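Subject: Re: [shared-grippers] Draft handling rules, pads and grip force
Date: 12 Mar 2023

Hi all,

Thanks for getting the draft out so fast, and for putting it in plain text so I could read it on the bus. I went through it last night with a pen and I have opinions (you're shocked, I know). Quoting the part I'm answering so we don't lose the thread:

> Section 4. Pads shall be inspected before each session.
> Pads showing wear shall be replaced. Grip shall be
> sufficient to hold the object securely without damage.
> Operators shall log any object not on the approved list.
>
> Wanyama asked if we could just have one rule for all
> objects and skip the soft/hard split from the January
> version. I'm in favor. Shorter is better and people
> will read it.

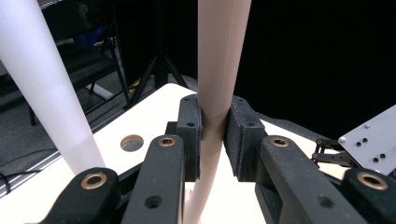
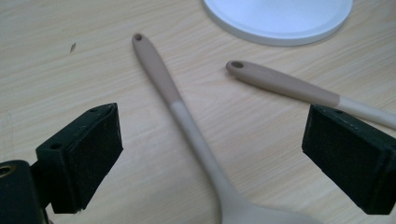
I like short too, but I don't think we can drop the soft/hard split, and Section 4 as written is where it falls apart for me. "Sufficient to hold the object securely without damage" sounds fine until you have to decide what damage means. Take the pinkish tube – it pinches in to a proper waist between the pads and bends a bit below them. Is that a pass? By the draft I could argue it either way. The spoon is a different sort of problem, with a long handle and a wide head, so where you grab it matters at least as much as how hard. One sentence can't cover both and be any use to a new operator on their first morning.

What I'd do is keep the split but make it tiny. Two classes, soft and firm, and one line of text for each. For soft things, say how much squeeze is OK and say it as a share of the resting width, so anyone can check it with calipers. I'd start with this: an object in the soft class should keep at least 80 percent of its width while held, unless the task sheet says otherwise. Some task sheets will say otherwise and that's fine! I just want it written down before the session and not argued over after.

For firm things I'd talk about the grip point. Task sheet names it, operator uses it, done.

Now pads. "Showing wear" won't work for the fuzzy kind. They look a little scruffy from day one, so either people swap them constantly or they never do, and I've seen both. Trenosura's house rule is a swap every 800 grasps, with a quick look every 50, and I'd happily steal that. The look should be a real list though: edges lifting, bald spots, anything stuck in the fuzz. And change both pads together, please. One fresh and one flat gives you a crooked grip and you'll spend an afternoon blaming the linkage (ask me how I know).

While we're in there, can we add the bushings? There's nothing about the finger joints anywhere in the draft. Gasteck's sheet has you wiggle each link by hand before you power up or pick up, and it takes no time at all. I'd put it right after the pad check.

Smaller stuff:

- "Operator" means the person holding the gripper in Section 2 and the person at the keyboard in Section 6. Pick one.
- The approved list is out of date. Kitchen utensils should have a row of their own, and I'd note handle material next to each one.
- Section 7 still points to the old Skillis form, and that link is dead for me.
- "Shall" everywhere. I know it's the standards way, but can we say "must"? My new people read "shall" as "should."

I can write up 4 and 7 if you want to hand them off. I'd need the source file, though, as the copy on the list has lost its numbering.

Oh, and the log sheet still doesn't have a column for which pad set was on. Can that go in with this round?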